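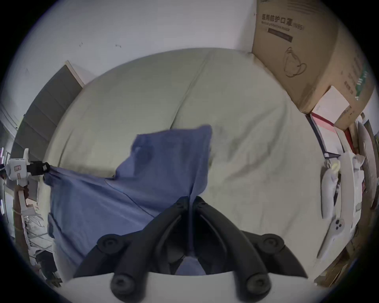
Can clothes be folded on the bed before they go in the Cirillo drawer? Any flat mattress with a fitted sheet on it will do, as long as the sheet is pulled tight first.

Search this guide Enter keyword Go

Cirillo Drawer Organizer, Section 4: Folding T-shirts
November — Undholm Product Guides

1. Clear the near half of the bed and smooth the sheet with your forearm.

2. Lay the shirt face down, with the collar to one side.
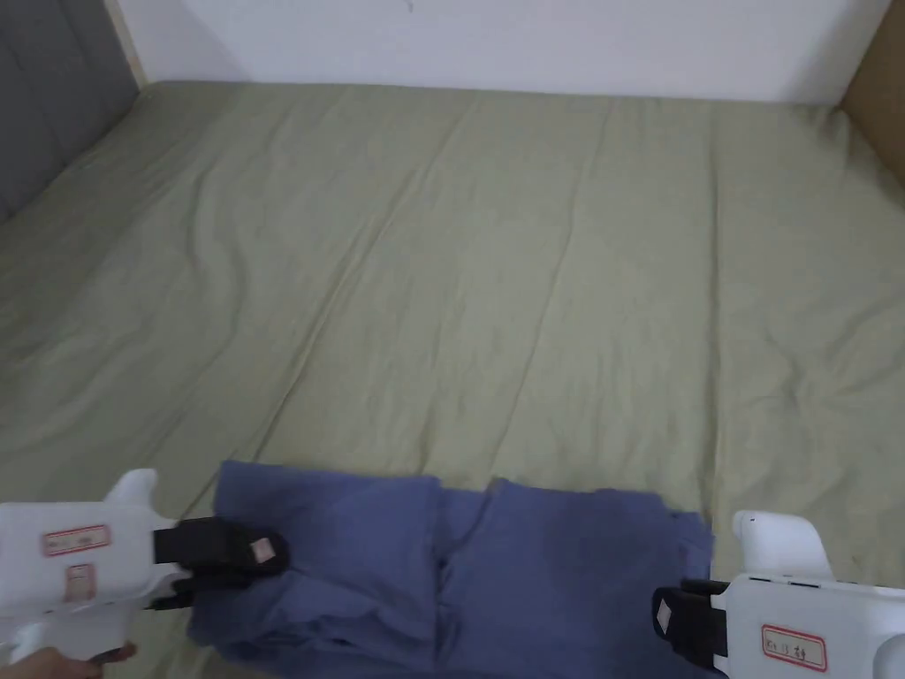
Pull at the shoulder seams and then at the hem. Small creases will drop out later — deep ones should be pressed now.

3. Fold each side in toward the middle. Lay the sleeves back on themselves.

CAUTION: Do not pull on the collar. Ribbing stretches and won't lie flat again.

4. Bring the hem up, stopping just short of the neckline.
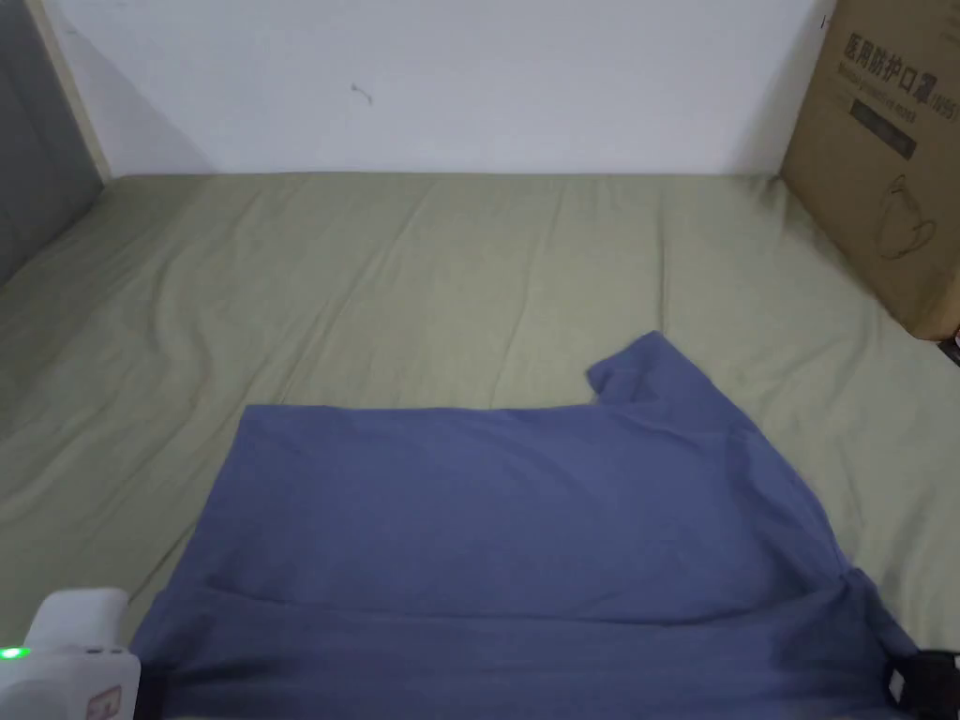
Grururside wrote in to say that heavy cotton holds better if the hem is turned up a little first, and that thin shirts don't need it.

5. Fold in half again and stand the shirt on its edge. If it falls over, refold from step 3.

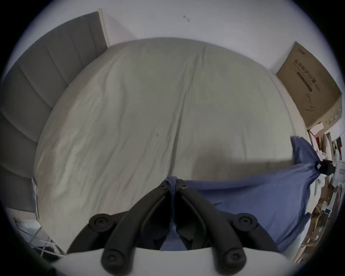 6. Place the shirt in the drawer with the folded edge up.

NOTE: Leave 2 fingers of space at the end of each row.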